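Gripper pads wearing at the tips, and wrist camera unreliable near glass — change one thing or both?

Posted in Grippers and End Effectors
Asked Oct 10, 2018 by Liudmyla Stetsiuk

I am comparing two parallel grippers on the same six-axis arm and would like a second opinion before I order parts. The current one is a Zornach two-finger unit with flat inner faces and a textured pad bonded to each finger. The candidate is a Paisan gripper of similar stroke, with pads that are screwed on from the back. The arm controller is a Lanance and stays in either case.

The job is pick and place of light items, mostly bottles and small cartons, with the arm on a cart that we move between rooms. Nothing heavier than 433 grams has been picked so far. Grip force is set on the controller as a percentage, and I have kept it at the same value for all runs so that the pads see a comparable load.

There are two separate problems, and I am not sure they should be treated separately.

The first is pad wear. The flat part of each pad still looks usable, but the tips are frayed and the edge of the textured layer has started to peel at the top. The two fingers have not worn in exactly the same way. I can feel a slight step when I run a fingernail from the pad to the tip. Repeatability on wide objects is unchanged as far as I can measure. On narrow objects picked with the last few millimeters of the finger, the part sometimes rotates when the gripper closes.

The second is the wrist camera. It looks forward between the fingers, so the fingertips are always in view at the bottom of the picture. In most rooms this works. In rooms with a lot of glass, the detector returns candidates that are reflections, and the planner then tries to compute an approach to a point that lies behind a wall.

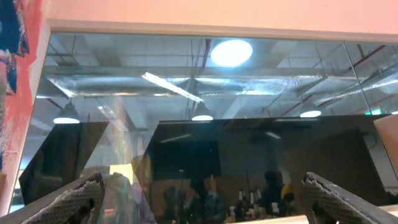

Exposure makes it worse. With auto exposure on, one bright lamp in a reflection pulls the whole image down, and anything dark near the fingers loses contrast. With exposure fixed, the reflections are still detected, but at least they are detected consistently. I have tried raising the confidence threshold. That removes some of the false candidates along with real bottles that are partly hidden.

I also tried a Wedola depth camera on a bracket above the wrist. It adds weight, and the cable limits the last joint. On glass it returned holes in some places and plausible distances in others. I took it off after 2 days.

What I would like to know:

Is tip fraying of this kind normal for bonded pads, and is there a point at which it should be considered a failure and not just appearance?

Would the Paisan gripper help, or would I see the same wear with a different fastening?

Is there an accepted way to reject reflected objects using a single wrist camera?

The log from the last test set has 500 cycles in it, all with the Zornach fingers. I can post the closing positions if they are useful.

Answer from padcount_mech

Tip fraying on a bonded pad usually means contact with the work surface, either straight down or sideways during the approach. If the wear came from clamping, you would expect it in the middle of the pad where the bottle sits. Yours is at the end. Check the approach height first. A tool center point that is off by a millimeter is enough to brush the tips on every pick, and the arm will not report it as a collision because the force is far below the threshold.

Uneven wear between the left and right finger points the same way. Either the wrist is not square to the table or the cart is standing on a floor that is not level. You say you move the cart between rooms. Do you re-level it each time? If you only re-teach the base frame in X and Y, a tilt stays in and shows up at the fingertips.

A simple test: put a sheet of carbon paper over plain paper on the table, close the gripper, and bring it down to your normal pick height. If you get marks, you have your cause. Do this with the wrist at two rotations 90 degrees apart. If one finger marks in the first position and the other marks in the second, the table is tilted relative to the arm. If the same finger marks both times, suspect the finger or its mount.

As for when it becomes a failure, I use the following limits. They are my own and not from any manual.

Peeling confined to the chamfer or the tip edge: keep running, inspect weekly.
Peeling that has reached the flat gripping face: replace the pads as a pair.
Bare finger visible inside the gripping face: stop, whatever the size of the spot.
Part rotates on closing: replace, even if the pads look fine.

By the last line you are already due. The rotation on narrow objects is what you would get if one tip is slightly lower in friction or slightly thinner than the other. The part pivots on the better pad.

On the Paisan question, screwed pads do not wear any slower. What you gain is time when you change them. With bonded pads you have to strip the adhesive, clean, bond, clamp and wait for the cure, and then check that the faces are parallel. With screwed pads you need a hex key, but you also need to check that the screw heads stay below the surface as the pad compresses. If you change pads once in January and once in summer, it makes no difference. If you change them every few weeks, buy the screwed version.

One caution on your comparison. If you fit new Paisan pads and compare them with worn Zornach pads, you are comparing new with worn. Put fresh pads on the Zornach before you start, and run both at the corrected height.

Yes, post the closing positions. A slow drift toward a smaller opening on the same object would show pad thickness loss directly.

Answer from rgb_only

just mask the fingers and fix the exposure. we had the same thing with windows at night. never got depth working on glass either, any brand. also turn off auto white balance while you're in there, it drifts when the lamps come into view

Answer from t_okular

I will take the camera part only. The answer about the tips looks right to me, and I would do the height check before spending money.

With one camera on a moving wrist you do have geometry available, because the controller knows where the camera was for each image. Take the same candidate from at least 3 wrist poses, with a sideways shift between them that is large compared with your pixel noise, and triangulate. An object reflected in a flat pane behaves like a real object at its mirrored position. Triangulation will give you a stable point behind the pane, so stability alone is not a test. The position is. Reject every candidate whose triangulated point falls outside the reachable volume or behind a known plane.

The known plane is the part that needs work when the cart moves. There are a few ways to get it:

Teach it. Touch off three points on the wall or pane with a blunt probe held in the gripper, fit a plane, and store it with the base frame for that room. It takes a few minutes. Do not use the bare fingertips for this, given their state.

Limit the volume. If all picks happen on a table, define a box above the table and ignore everything else. In most setups this removes nearly all reflections from upright glass without any plane at all. It will not remove reflections in a glossy tabletop, which land below the surface, so give the box a proper floor.

Use the lamps as a warning. Bright ceiling fittings showing up while the wrist is level and pointed at a wall mean you are probably looking at glass. We only use this to flag the image for logging, and I would not make decisions from it.

A polarizing filter is often suggested. It helps at some angles and does very little when the camera faces the pane head-on. On a wrist that rotates, the filter rotates with it, so the effect changes from pose to pose. I would skip it.

Regarding exposure, set the metering region to the area between the fingertips if your camera driver allows it. Your fingers are a fixed reference in every image. If the pad texture is readable, exposure near the grasp is good enough. We compute the contrast of a small patch on one pad and raise a fault if it drops below a limit. Replace the patch template when you replace the pads, or the check will trip on the first run. I lost an afternoon to that.

On the confidence threshold, put it back where it was. You are using it to solve a geometry problem, and it costs you the partly hidden bottles.

Comment from Liudmyla Stetsiuk

The carbon paper test shows marks from the left finger at both wrist rotations, so I am looking at the finger mount now. Pick height is raised by 2 mm for the time being. The box limit was easy to set on the Lanance and I will log it for a full set before touching anything else on the vision side. Closing positions to follow once I have separated them by object.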